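Julten 2指グリッパ(先細指タイプ)
小型アーム用 電動 取扱い:Prekow

トップ > グリッパ > 電動2指 > Julten

在庫あり(少なめ)。貸出機あり。
ページ更新 2019年12月3日。貸出条件のところと、比較のところを書き直しました。前の版を印刷して持っている方、貸出日数が変わってますのでご注意を。

まずどんなものか
卓上サイズのアームに付ける、指が2本の電動グリッパです。指先が細い。これが売り。平たい指だとケーブルの束みたいなものは机に押しつけるだけで終わることが多いんですが、先が細いと輪の中に片方入れてつまめます。エアー不要。コンプレッサー置けない事務所、研究室、学校向き。

向いているもの
・束ねたケーブル、細いひも、結束した短いコード
・小さいコネクタまわり(ただし金属端子を直接つかむのは傷がつくのでおすすめしません)
・プラの箱のふち、うすい容器の縁
・紙は1枚だと苦手。束なら可

向いていないもの
・重いもの。下の仕様を見てください
・丸くてつるつるしたもの。指先が細いぶん接触面が小さいので逃げます。別売の平指に替えてください
・水まわり。防水ではないです
・食品に直接。対応してません

主な仕様
指の数:2
可搬の目安:200 g(水平姿勢、指先から掴んだとき)
付属通信ケーブル長:600 mm
取付:Skilbyアームには無加工で付きます。Nikzadアームは変換板が要ります(別売)
制御:Skilbyコントローラ、または付属の変換基板からPC直結
指先:交換式。先細指が標準、平指は別売
付属品:本体、先細指、通信ケーブル、変換基板、ねじ、紙の説明書(日本語)
付属しないもの:電源。よく聞かれます。付いてません。コントローラから取るか別途ご用意を

使ってみた話、比較
カタログだけだと違いがわからないので、店で何機種か付け替えて触りました。相手はNikzadの2指、それとSkilbyの純正グリッパ。アームは左右から向かい合わせに置いて、机の真ん中で両方の手が届くようにしてあります。片手でつまんで、もう片手で受ける、というのが最近のお問合せで一番多いので。

題材はケーブル。お客さんの用途がだいたいこれ。短く束ねたやつ、細いやつ、丸く巻いたやつ。机から拾って容器に入れるまでを1回として、機種ごとに30回ずつ。操作者は同じ、見本の並べ方もなるべく同じ。厳密な試験じゃないです、店の机でやった触り比べです。

短く束ねたもの
Julten:いちばん楽。束の横から指を入れて閉じるだけ。角度が少々ずれても拾えます。
Nikzad:拾えるけど、指が厚いので真上から行くと束を倒す。斜めから入る癖をつければ問題なし。
Skilby純正:力はある。ただ開き幅の調整が粗くて、隣の束まで一緒に挟むことが何度か。束どうしを離して置けば解消します。

丸く巻いたもの
これは順位が入れ替わりました。Nikzadが安定。厚い指で輪の外側をまとめて押さえるので、巻きがくずれにくい。Jultenは輪の片側だけつまむので、持ち上げると下がだらんと伸びて、容器のふちに引っかかる。もう片手で下を支えれば入ります。両腕あるなら気にならない、片腕の方はここ要検討。
Skilby純正はその中間くらい。

手渡し(右手から左手へ)
向かい合わせだと指どうしが正面から当たりやすいです。Jultenは先が細いぶん隙間に入れやすくて、受け渡しはこれが一番早かった。ただ、ぶつけると先が曲がります。うちも一組曲げました。予備の指を一緒に買う方が多いのはたぶんこれが理由。
Nikzadはぶつけても平気。そのかわり、相手の指の入る場所がない。片方Julten、片方Nikzadという組合せも試しましたが、これが意外とよかったです。Nikzadで持って、Jultenで受けとる。同じ機種で揃えないといけない決まりはないので、迷ってる方は貸出で片方ずつどうぞ。

配線の取り回し
ここは減点。Jultenのケーブルは本体の後ろから出て、手首を大きく回すと突っ張ります。600 mmで足りるかどうかはアームによる。Skilbyアームなら、肘の手前で一度留めて、手首側に輪を残しておくと引っかかりにくいです。きつく留めすぎると抜けます。抜けるとコントローラ側はエラー表示だけで止まるので、原因がわからなくて半日つぶしたお客さんがいました。まず線を見てください。

コントローラとの相性
Skilbyコントローラ:つなぐだけ。開閉速度、力の上限、原点合わせまで画面から設定可。ファームは新しいものに。10月より前に出荷されたコントローラは、力の上限が保存されない不具合あり。電源を入れ直すと初期値に戻ります。更新で直りますので、先に更新を。
PC直結(変換基板):動きます。開閉と位置の読み取りはできる。力の値は読めません。カメラと合わせて記録をとりたい方、時刻合わせは自分でやることになります。サンプルコードは付きますが短いです。
他社コントローラ:個別にお問い合わせくさだい。動作保証はなし。

カメラについて少し
手首カメラを付けたい方へ。Jultenの上面は線が通るので、カメラの台座と喧嘩します。横付けにするか、机の脇に固定カメラを立てるほうが楽。店ではどっちもやりましたが、受け渡しの瞬間は手首からだと相手の指で隠れて見えないことが多いです。固定カメラは少し上から、両方の指先が入る位置に。照明の映り込みだけ注意。透明な容器を使うときは特に。

机と固定
アームの固定はアルミフレーム推奨。クランプで天板を直接はさむ方法でも動きますが、速く動かすと揺れます。揺れると拾い損ねが増えて、グリッパのせいか机のせいか区別がつかなくなる。比較をするなら先に机を固めてから。フレームの切断加工もうちでやってます、寸法をメールで。

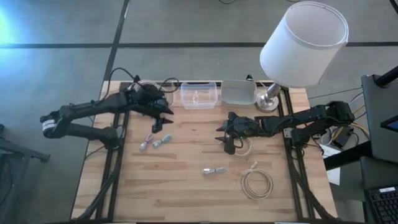 片腕だけの構成でもこのグリッパは使えますか。

使えます。コントローラの画面で接続台数を1台に設定してください。両腕で買い足すときは、あとから2台目を登録すれば同じ設定ファイルがそのまま読めます。

左右で違うグリッパを付ける場合
設定ファイルは別々に作ってください。共通にすると開き幅が合わず、片方が全開のまま止まります。左右の名前を付けておくと後で楽。

貸出について
期間:30日まで。前は2週間でしたが短いという声が多くて延ばしました。
内容:本体、先細指、平指、通信ケーブル、変換基板。Nikzadアームの方は変換板も入れます、申込時に書いてください。
送料:行きはうち、返送はお客さま負担。
指先の曲がりや傷は通常使用なら請求しません。落下で本体が割れた場合は実費。
貸出後にそのまま購入も可。その場合は新品をお送りして、貸出機は返していただきます。

納期
在庫分は注文確認の翌営業日に発送。平指は取り寄せになることあり。変換板はいま欠品気味、急ぎの方は先に在庫を聞いてください。

価格
本体、指先、変換板とも見積でお出ししてます。台数、学校かどうか、アームと一緒かどうかで変わるので。見積はフォームから、用途を一行でいいので書いてもらえると助かります。「ケーブルを仕分け」とか「箱のふたを開ける」とか、その程度で十分。

取付の順番(説明書にもあります)
電源を切る。
アームの手首の丸板を外す。ねじは捨てない、あとで使います。
Nikzadアームはここで変換板。
グリッパ本体を付ける。ケーブルの出口を肘側に向ける。
通信ケーブルを差して、手首側に輪を残して留める。
電源を入れて原点合わせ。指の間に物がないこと。
開閉をゆっくりで確認してから、速度を上げる。

原点合わせが途中で止まるときは、ほとんどが指のねじの締めすぎです。少しゆるめてもう一度。それでもだめならご連絡を。

保証
購入から一年。指先は消耗品なので対象外。改造したもの、本体を開けたものも対象外です。指を自作して付けるのは改造に入りません、どんどんやってください。取付穴の図面はメールで送れます。

一緒に見られている商品
Julten 平指(左右組)
Julten 先細指 予備
Nikzad 2指グリッパ 厚指
Nikzadアーム用 変換板
Skilby 小型コントローラ
アルミフレーム 黒 切断加工込み

お問い合わせはページ下のフォームから。電話は出られないことが多いです、すみません。返信は翌営業日までに。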